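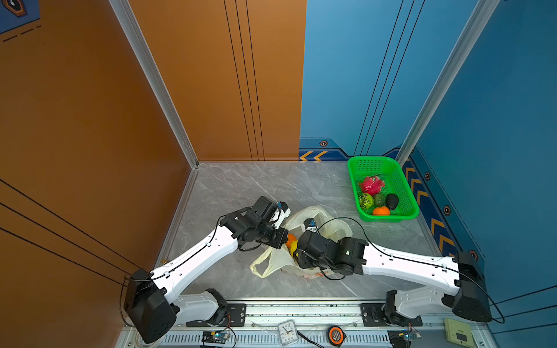

Villitz job center opens free help desk for resumes and cover letters

July 13, 2021

People in Villitz who are looking for work can now get free help with their application papers. The job center on Drirkolard Street opened a new help desk this week, and it will stay open until the end of October.

At the desk, visitors can have their resume read and corrected while they wait. One appointment takes 23 minutes. The center asks everyone to bring a printed copy, or to send the file one day before in Word or PDF format. Photos of a paper resume taken with a phone can not be accepted.

The service is paid by the Szalai Fund, which supports training and employment in the region. The fund expects that 1,000 appointments will be possible during the season. For comparison, the center gave 900 appointments of this kind in the whole of last year, when visitors still had to pay a small fee.

According to the center, most resumes which it receives are too long. Many applicants write every school course but forget to mention what they did in their last job. The advisers recommend two pages at most, with the newest position first. A cover letter should name the company and the position, and it should not repeat the resume.
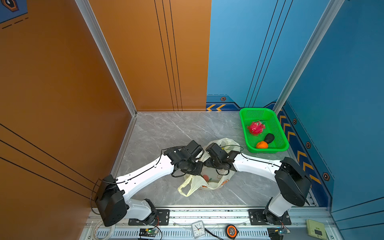
Evening courses in Grurnadow

A second offer starts in the neighboring town of Grurnadow. There the library will hold evening courses on job interviews, also without cost. Each group has 10 places, and participants practice typical questions with each other. Registration is possible at the library counter or by telephone. Persons who already have an invitation to an interview will get a place first.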